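Kitchen and Pantry Inspection Checklist, Maltville Community Hall
Inspected by Lorne Campbell, 15 May 2025 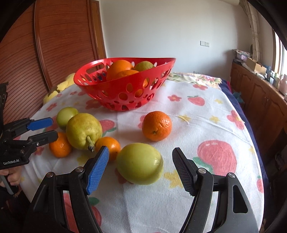 Areas covered: main kitchen, dry pantry, serving room, back hallway. The garage and the upstairs office are on a separate sheet. Items are marked OK, FIX or WATCH. Comments follow where needed.

1. Handwashing sink
Hot and cold water running: OK
Soap and paper towels stocked: OK
Drain clear: WATCH
Comment: Drains slowly when the tap is fully open. I took the trap off and cleaned out some grease. If it backs up again, call a plumber. Do not use drain cleaner on the old pipe.

2. Refrigerator (Ornavow, two-door)
Temperature at or below 40 °F: OK
Thermometer inside: OK
Door seals: FIX
Comment: Lower seal on the left door is split at the corner. It still closes, but there is a gap you can slide a card into. Part number is on the sticker behind the kick plate. Order the whole seal, as the patch kit did not hold last time.
Raw meat stored below ready-to-eat food: OK
Leftovers labeled and dated: FIX
Comment: 3 containers on the top shelf had no label. Thrown out. The marker and tape have been moved to the hook beside the door.

3. Fresh fruit and vegetables
Washed before serving: OK
Bruised or moldy pieces removed: OK
Kept off the floor: OK
Baskets and bowls clean: OK
Comment: Plastic baskets with holes need a brush. A wipe with a cloth leaves residue around the edges of the holes. Table linens used under food go in the wash after each event, even if they look clean.

4. Dry pantry
Shelves fixed to wall: OK
Bottom shelf clear of floor: OK
Signs of mice or insects: WATCH
Comment: No droppings this time. The steel wool in the gap by the pipe is rusting and should be replaced before July.
Flour and rice in sealed tubs: FIX
Comment: One rice bag open with a clip on it. Lids for the big tubs are in the serving room, second cupboard.

5. Range and hood
Burners light without delay: OK
Gas shutoff reachable: OK
Hood filters clean: FIX
Comment: Both filters sticky. Soak overnight in hot water and degreaser, dry fully, and put back with the arrows pointing up.

6. Fire safety
Extinguisher, tag 1218: gauge in green, pin in place: OK
Fire blanket on hook: OK
Exit clear: FIX
Comment: Folding chairs stacked in the back hallway again. I moved them to the storage closet. The hallway has to stay clear at all times, including during setup.
Occupancy sign posted (100): OK

7. Electrical
Outlets near sink trip and reset when tested: OK
Cords undamaged: FIX
Comment: Cord on the Amow coffee urn is worn near the plug. Tagged and taken out of use. The smaller urn works.

8. Cleaning supplies
Stored away from food: OK
Original labels on bottles: WATCH
Comment: Spray bottle under the sink has faded writing. Relabel it or empty it.

Follow-up
Refrigerator seal and urn cord go to Kwok Appliance Repair. Hood filters and rice tub can be done by whoever opens the kitchen next. Initial the sheet on the pantry door when each item is finished.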